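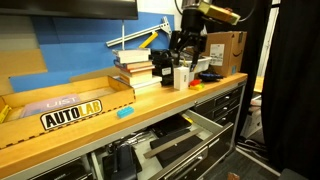
Premex opens its teaching bench to outside groups in July

I'm Henrike Lenz, and I get to share the news we've been sitting on since spring: starting in July, anyone with a decent task idea can come teach one of our arms at Premex. No coding needed! You steer the arm by remote control, or you take hold of it and walk it through the motion yourself, and we record the whole thing.

We call the program Skoltby. So far it has 2251 demonstrations in it, all done by people, and 332 of those are drawer tasks (my favorites, and the ones that make new operators sweat a little).

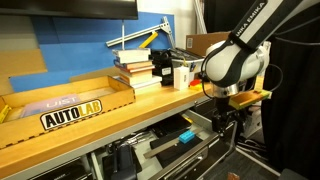

The arm at our bench, with a drawer pulled out underneath.

Why drawers? "A drawer has walls, so you have to come in straight and know when to stop," says Knut Nolte, who trains our operators. Knut has people practice for 20 minutes before we keep a single recording, and we save the clumsy tries too, in their own folder.

We leave the bench cluttered on purpose. Books, boxes, toy bricks, whatever's lying around. A policy that has only ever seen a clean table isn't much use to me, and our partners at Jalow feel the same way.

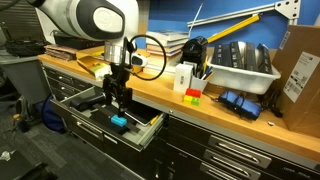

Gripper over the blue block in the open drawer.

Groups can book two sessions each to begin with, and you keep a copy of everything you record. Vaida Mägi is handling the schedule, so send her a short note with your task and how many people you're bringing. Mornings fill up first!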